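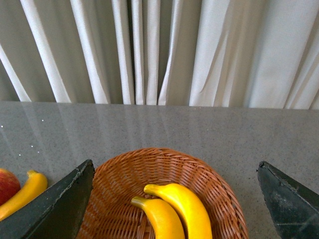
Free fruit at Vallow: changes from April

The free fruit scheme carries on through the spring, with a new supplier and a later start. Deliveries now come from Marulanda and reach the ground floor at 9.30am. Please don't unpack the crates yourself, as Kerttu Mäkelä has to check them against the order first.

We gave out 4,000 pieces of fruit over the winter. Apples went fastest. Pears were mostly left until they were too soft to eat, so we have stopped ordering them.
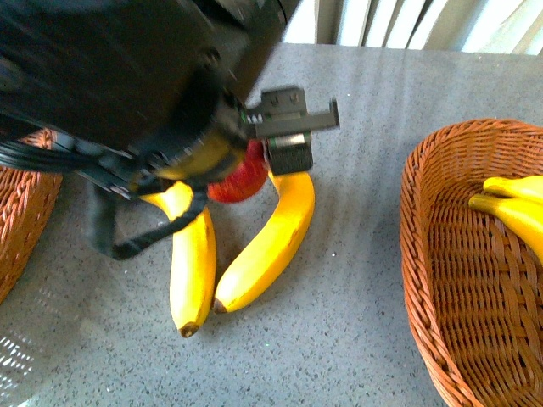 Grey speckled worktop.

Anything left at the end of the week goes to the lunch club at Drunum, which can take up to 70 portions. Eetu Jääskeläinen drives it over after work and would like someone to cover for him in June. You need your own car and a spare hour.

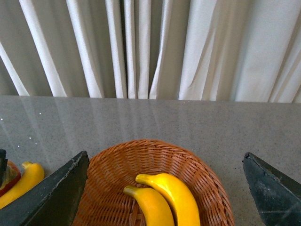
Keeping bananas at home

Keep them out of the fridge until they are ripe. After that the cold will turn the skins brown, but the inside stays good for a few more days. Peel and slice them before freezing.
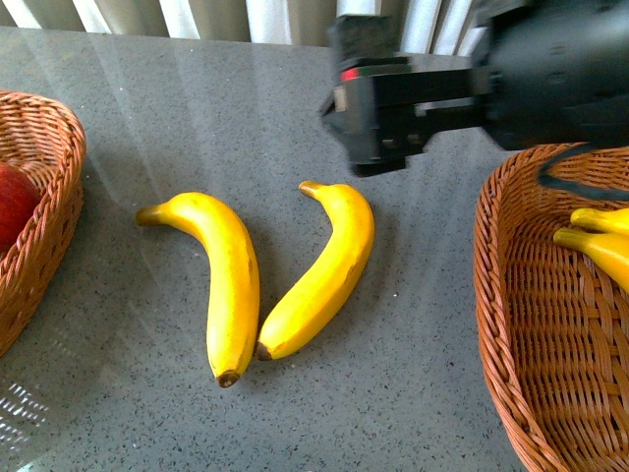

Bananas on the counter.

The Rurnen building joins the scheme next month. If you work there, tell Kerttu on extension 191 what you would like to see in the first order. Grapes are too dear at the moment.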